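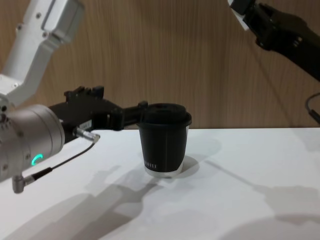 THE MINUTES OF THE SECOND TABLE

4 min read
Print | E-mail

Entered in the record book of the Jutthorpe Robotics Club, Aug 9, 2020

The club convened for the fourth task of the Koivisto Trial. All members were in attendance. The adviser reminded those present that the rules of the Trial permit no spoken instruction to the arms once the clock has been started, and that this rule applies equally to encouragement.

The task, as set out in the entry packet, was to take hold of a covered drink, carry it across the table, and surrender it to the second arm without loss. The packet did not state what the drink should be. The club had voted in April for coffee. The secretary recorded at that time that one member objected on the grounds that coffee would make the arms nervous. The objection was noted and did not carry.

The left arm, which the members call Clenavska, had been assigned the cup. The right arm, Stivari, had been assigned to wait. The program for both consisted of 1,753 lines, of which the secretary had written two. Those lines instructed Stivari to remain still until the cup was offered, and the secretary had been proud of them for most of the summer.

At the signal, Clenavska closed on the cup and did not move again.

The members observed the required silence. The adviser consulted the packet. It was established that the motors were powered, that the program was running, and that no fault had been reported to the screen. A motion to stop the clock was made by gesture and seconded in the same manner. The adviser shook her head, and the motion failed.

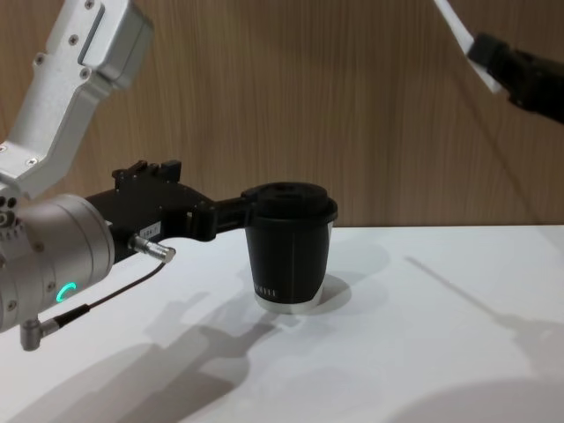
The secretary wishes to enter a statement concerning the two lines. They had been written late, after the others had gone home, and they had been written with care. An arm that waits must be told what it is waiting for. The secretary had defined an offer as a cup that was held and at rest, and had given no thought to how such a thing would look from the other side of the table. Now the finger lay against the cup just below its lid, the white band at the base stood on the white table, and Stivari hung well above with its gripper empty. By the secretary's own definition, the offer had been made. Clenavska was waiting for it to be accepted. Stivari, for reasons that appear nowhere in the program, was declining.

The clock ran to its limit. The adviser called time, and the members were again at liberty to speak. For a while they did not make use of it.

It was then moved that the result be reported to the Trial as incomplete. The secretary asked that the word be changed to "pending." The amendment was put to a vote and passed, with the adviser abstaining.

The members put on their coats. The secretary, being responsible for the lights, was the last to leave, and stood for some time with one hand on the switch before asking Stivari, aloud and outside the rules, whether it would prefer tea.

The reply is recorded on the following page.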